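Teleoperation cell, pre-session inspection checklist, with inspector's comments
Site: Pawlak building, Classide training floor
Cell: Rokus station, drawer and tabletop tasks
Inspected by: Remigiusz Baran
Station lead: Maja Duda
Date: September 2024
Form revision 2

Marks used: OK / FIX / NO (do not run) / N/A. Comments are mine unless initialed.

SECTION A. STOPS AND POWER

A1. E-stop at operator seat reachable with headset on. OK
Tried it three times with my eyes shut. Found it three times. Would like to see every operator do the same before their first session and not take my word for it.

A2. E-stop at the cell side reachable without stepping inside the tape. OK

A3. Arm holds position when stop is pressed. FIX
It holds, after a small sag. Maja says the sag is normal and in the manual. It may be in the manual. I would still not put fingers under it.

A4. Loss of signal puts the arm in hold. OK
Pulled the network lead at the operator end. Arm stopped. Plugged it back in and the arm waited for a re-arm command, as it should. Last inspection it did not wait, and I was told that was a feature.

A5. Power leads off the walking path. FIX
Same comment as last time. Leads near the cabinet and the stand need to be tied up or covered. The operator never walks there, I was told. The person resetting the drawers walks there every few minutes.

SECTION B. THE PERSON SHOWING THE TASK

B1. Operator has signed the short training sheet. OK
Signed by Zuzana Lukáč and Witold Malinowski. The sheet asks whether they "feel confident." I don't know what use that answer is to anybody. Suggest we ask whether they have ever pressed the stop during a live motion.

B2. Operator can say, without looking it up, what the arm does when the trigger is let go. FIX
Witold yes. Zuzana said the fingers open. They don't on this setup, they stay where they are. She learned on the older Allo rig, where they did open. If two rigs behave differently there should be a card on the controller. There is no card.

B3. Hand guiding (moving the arm directly) only with the force limit switched to low. OK
Checked the setting on screen and by leaning on the arm. I trust the leaning more.

B4. Sessions no longer than 25 minutes without a break. NO
The log shows a session that ran straight through two breaks. The explanation was that the demos were going well. Tired operators get sloppy, and the sloppy demos get recorded along with the rest. Do not run until the timer is switched back on. (Timer switched on while I was standing there. Changed to OK. M.D.)
I have left the NO where it was.

B5. Second person present during remote sessions. OK
Fatima Afolabi acts as spotter. She has her own stop and has used it, which I consider a good sign.

SECTION C. WORK AREA AND OBJECTS

C1. Cabinet stable with drawers out. FIX
Pulling the bottom drawer all the way out changes the balance. Pushed down on the drawer front with one hand and felt the back lift a little. Needs weight at the rear or a fixing. Nothing heavy goes in the bottom drawer until this is done.

C2. Drawer handles tight. OK

C3. No glass or sharp objects on the task surface. OK
The bowl stays on the list for now. Please confirm in writing what it is made of. "Pretty sure it's plastic" was the answer I got.

C4. Drink cans used as task objects are emptied or swapped for dummies. FIX
There is no reason to have liquid over the electronics. I was told a full can gives "more realistic weight." Fill it with sand.

C5. Personal items out of the cell. FIX
Bags and bottles go on the shelf by the door. This has been on the form in every revision.

C6. Start positions marked. FIX
Each demo is supposed to begin with the objects in varied but recorded places. I asked how the places are recorded and got pointed to a spreadsheet with the last several rows blank.

SECTION D. MOTION CHECK, REMOTE

One pick and one place, carried out by the operator at normal speed, inspector outside the tape.
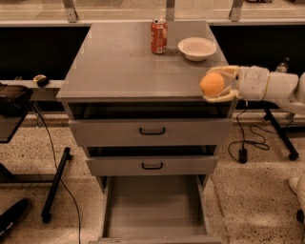 Item D2, ball held at the front right corner of the cabinet top. Bottom drawer fully out.

D1. Approach is smooth, no contact with neighboring objects. OK
Neither the can nor the bowl was touched on the run I watched. One run is one run.

D2. Grip holds through a pause. OK
Asked Zuzana to stop and wait while I counted slowly to ten. The ball stayed put. A ball is a forgiving thing to hold, so please do not read this line as a pass for anything with corners.

D3. Arm stays clear of open drawers. FIX
Clear this time, but only through the operator's care. No keep-out zone is set for the drawers, so if she dips her wrist the arm goes down with it. Maja's view is that a keep-out zone would get in the way of drawer demos. Then there should be two profiles, one for tabletop work and one for drawers, and someone has to pick the right one.

D4. Delay between hand and arm acceptable. OK
Feels fine to me. I asked for the measured figure and was given the one from the sales sheet. Measure it here, on this network, in the afternoon when the building is busy.

D5. Operator's view shows the whole gripper at all times. FIX
The fingers can drop out of view low down by the bottom drawer. Zuzana says she gets used to it. That is what worries me.

SECTION E. RECORDINGS

Strictly speaking this is not safety. I was asked to include it and I think it belongs here, as the robot will later repeat whatever it was shown with no one holding the controller.

E1. Failed demos are tagged as failed. FIX
The log lists 1,154 demos toward a target of 2,000. I watched a short stretch of them with Fatima and found drops and a bumped drawer front saved as good. The tag is a checkbox that starts out ticked "good." Make it start out blank.

E2. Stops are kept in the log. OK

E3. Someone other than the operator reviews a sample. NO
Not happening. Witold reviews his own. He is fair-minded about it, but he knows what he meant to do, and the robot only gets what he did.

E4. Autonomous playback limited to low speed with spotter present. OK
I was told the trained version will be "safer than a person." I would like to see it open a drawer first.

RESULT
Tabletop demos may continue with spotter. Drawer demos on hold until C1 and D3 are closed. Autonomous playback on hold until E3 is closed.

Next inspection: November, or sooner if the cabinet is moved.

Station lead reply (M.D.): Agree on C1, A5, C5 and the cards for B2. Disagree on D3, will discuss. Sand is fine.

Inspector: D3 stays open.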